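3.2 Household noise and reported sleep

The second survey wave went to 1,057 addresses in Guvville and the villages to its north. We received 800 replies, of which 645 were complete enough to use. Most of the rejected forms lacked the night-time section, a problem also met by Polishchuk and Zakharchenko in their earlier work on shift workers.

Respondents were asked to name the sound that most often woke them between midnight and 6 am. Road traffic came first in every age group. Neighbours came second among people living in flats, while those in detached houses more often named pets or their own heating. Machinery was named less often than we had expected, given how often it came up in the pilot interviews. We had grouped it under one heading - fans, pumps, tools and anything else with a motor - and this may have been too broad. 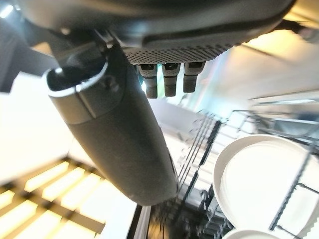
Figure 4. Dark grey gripper housing with a perforated panel and short fingertips below it.

Answers on sleep quality followed the same order. People woken by traffic rated their sleep lower than people woken by neighbours, but the gap closed once bedroom position was taken into account. A bedroom facing the street was the strongest single predictor of a poor rating, ahead of age and working hours.

Window type had a weaker effect. Replies collected in August were treated separately, as many people slept with the windows open and the type of glazing then meant little. We did not ask about earplugs, and several respondents wrote in the margin that they used them every night. Their forms were kept in the sample. The likely effect of this on the traffic ratings is taken up in section 5.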